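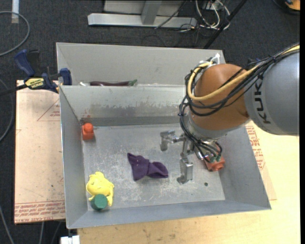 Fig. 7. Two-compartment metal bin, front compartment in use.

4. Setting up the sorting bin

The Roter supply sheet calls this bin "maintenance free." Treat that as a sales claim and follow the steps below.

4.1 Stand the bin on a level surface with the narrow compartment at the rear and the larger one toward you.

4.2 Look over the floor of the front compartment. Scratches, specks and scuffed patches are normal on a bin that has seen use, and polishing them out is a waste of an afternoon. Run a gloved hand over the floor anyway. A mark you can see is harmless; a burr you can feel will snag cloth.

4.3 Check the divider for wear marks. A brownish-gray band across the sheet metal can be left alone. Wipe any reddish smudges with a damp rag and look at the rag — if color comes off, wipe again before loading anything pale.

Note: The earlier Flustisthorpe guide recommended a lining mat. Taha Berrada tried one in November and took it out after 30 loads. It crept up the sloping side and blocks ended up underneath it.

4.4 Place blocks and cloth items in the front compartment only. Lay them straight on the metal floor. Keep the rear compartment clear unless your worksheet says otherwise.

4.5 Drop cloth in loosely. We have seen advice to fold it first, and have yet to see what folding achieves, as it never stays folded.

CAUTION: Do not lift the bin by the divider. It is a sheet-metal wall and was never meant as a handle, whatever the last person told you.

CAUTION: Keep hands out of the bin while the arm is powered.

4.6 Enter the bin as type 552 on the setup card. The card also asks for a "fill score" out of 400. Emília Čierny has asked Sisusitz twice what the score measures and has had two different answers. Leave it blank.

4.7 Repeat steps 4.2 and 4.3 whenever the bin is moved. The Ouali checklist says once a year, which seems optimistic for bare metal.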